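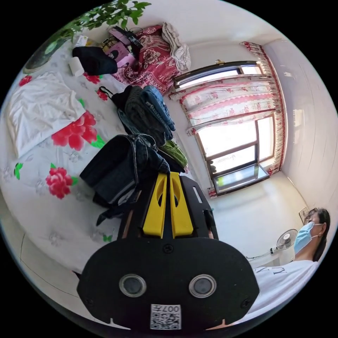
Bedroom, bed with the flowered sheet

Ticket 1848 – Allmont washer stops before final spin
Status: open, waiting on part

Reported in June. The washer stops with 11 minutes left and shows code 43. The door stays locked until the power is cut. It happens on Cottons and on Heavy, never on Quick.

Tried so far:
Cleaned the drain filter. One coin, some lint. No change.
Pulled the machine out and straightened the drain hose. No change.
Ran it empty on Cottons. Finished normally. 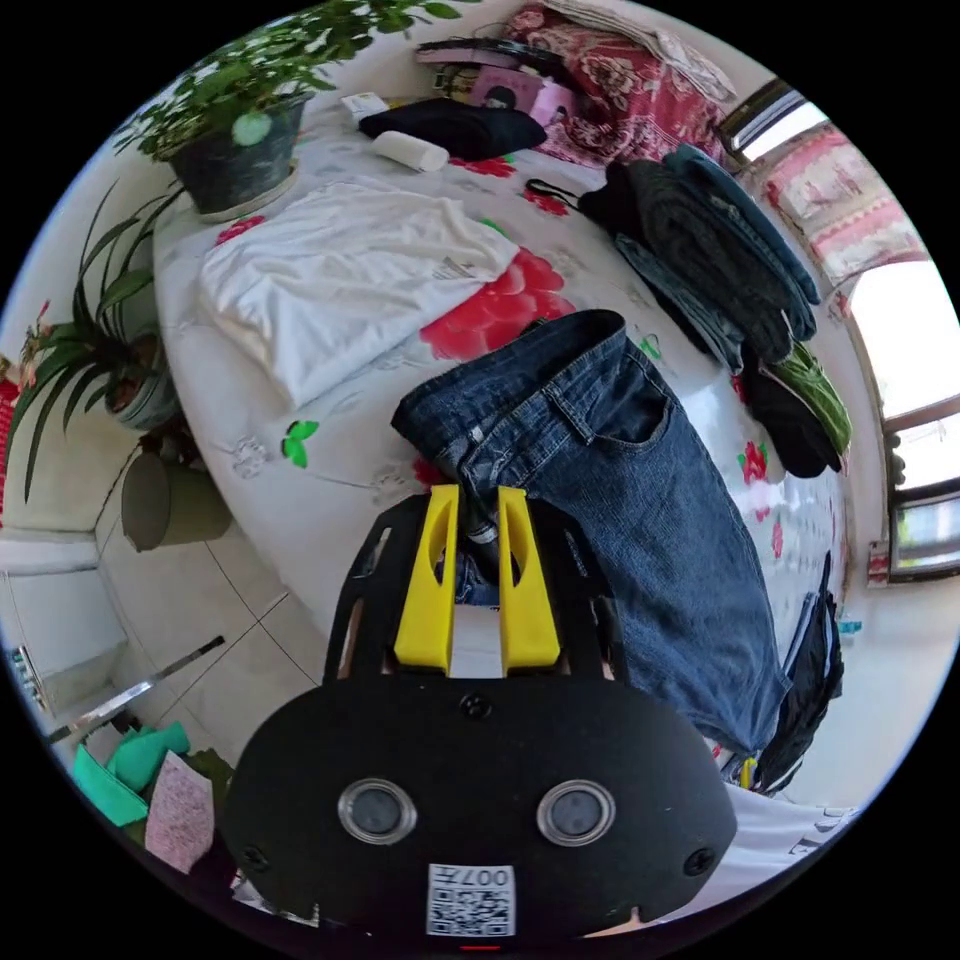
Blue jeans and folded white T-shirt

Ran Heavy with a mixed load. Code 43 again, same point in the cycle. Leveled the feet and repeated – same result.
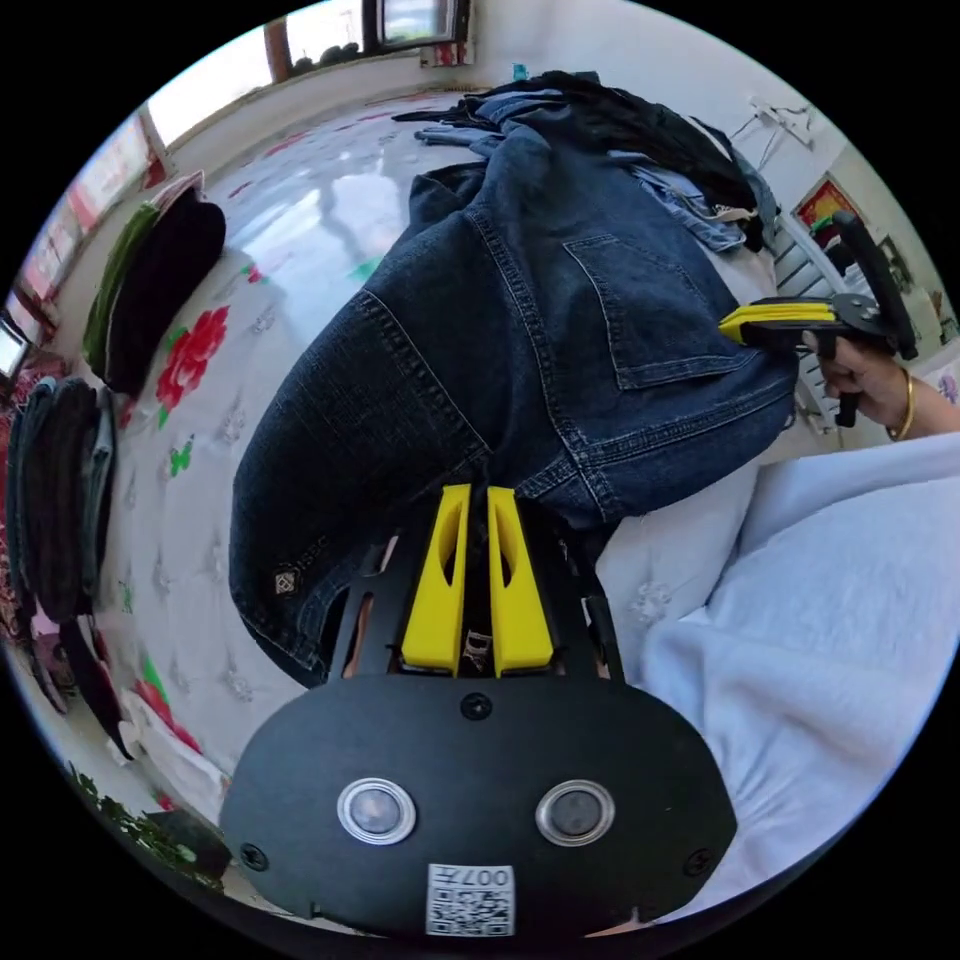

Posted by Helju Rätsep, 4:10 p.m.

Read the error log from the service menu. 92 entries, all for drain timeout. The pump hums but slows down under load. I think the pump is worn. Eskil, can you confirm before I order from Laing?
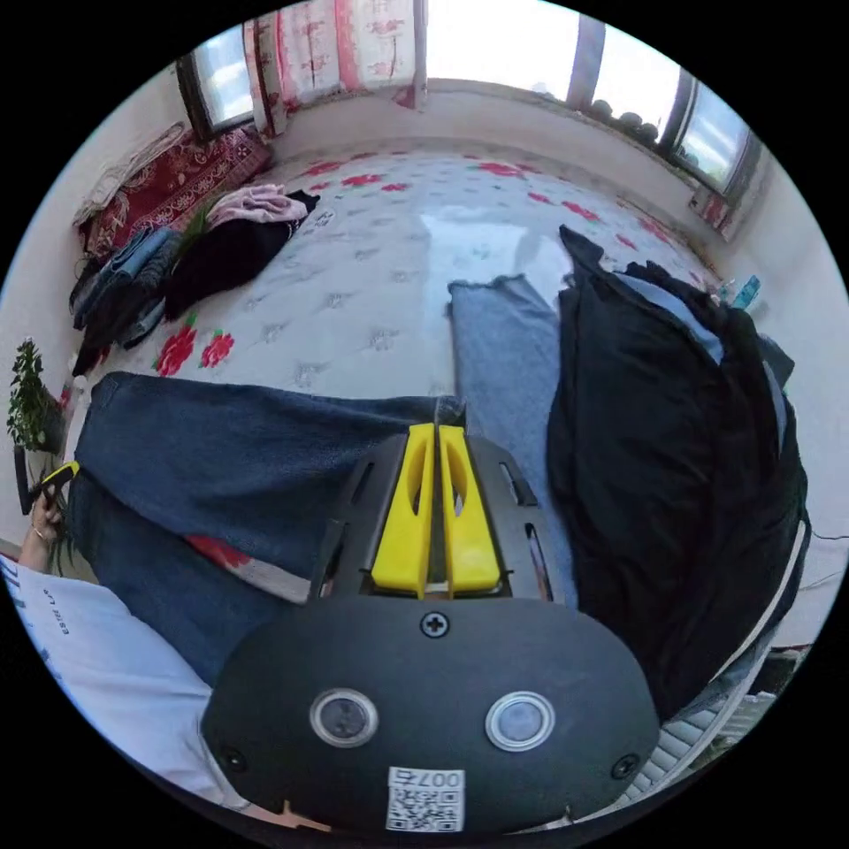

Dark blue jeans across the bed

Reply from Eskil Engström:
Agreed, order the pump. Get the gasket too – the old one rarely seals twice. Use Quick until it arrives.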